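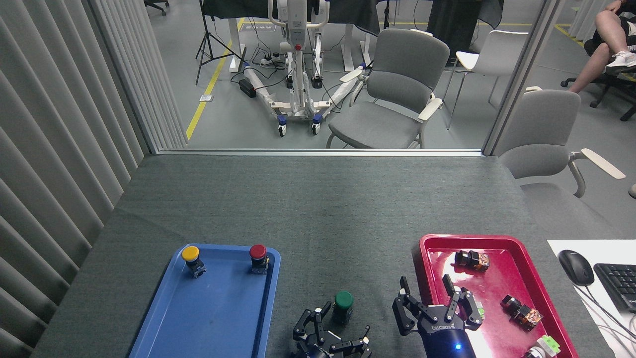 HOME & GARAGE

June, 9:40 p.m. | by nendudthorpe_garage
Print | E-mail

1/ OK so I finally cleaned out the garage and I have opinions. Long thread, get a snack.

2/ We've been in this house for 16 years and I don't think I'd seen the back wall for ten of them. I found a bike pump, then another bike pump, then the box the first bike pump came in.

3/ First thing I'd tell anybody: don't buy storage first. I did. I came home from Bermúdez Hardware with a carload of bins and then had to step over the bins for a month.

4/ What got me moving was trays. Plain shallow plastic trays, one blue and one red to start. Small parts go in, I can see all of them, done. A deep bin is where stuff goes to get forgotten (ask me about the hinges).

5/ Switches, knobs, plugs, all those odd little electrical bits — they get their own tray. Mine used to live in a coffee can with the picture hooks and I've still got the scratched knuckles.

6/ Screws. Oh boy. I spent a whole evening sorting by length and thread and I would not do it again. Wood screws, machine screws, everything else. That's plenty for a person who hangs one shelf a year!

7/ Paint: I had 8 cans and 5 of them were solid. Our county takes dried-out latex in the regular trash if the lid's off, but check yours, the rules are all over the place.

8/ Somebody asked about shelves. I went with the Ginis ones, the bolt-together kind. Took me two tries because I put the middle upright in backwards. They don't wobble now that they're screwed to the studs.

9/ Labels — I wrote mine on masking tape with a fat marker. My sister has a label maker and hers look gorgeous. Mine say things like HOSE STUFF and I can read them from the door.

10/ The yard sale brought in $261, mostly from a set of golf clubs I'd have given away. The Kistska sewing machine didn't sell and I was secretly glad, so it's back in the house and I'm going to learn how to thread it.

11/ Still not done: the ladder has no home, and there's a box marked MISC that I've moved four times without opening. Next weekend, maybe. If you have a good way to hang a ladder on a short wall, please tell me!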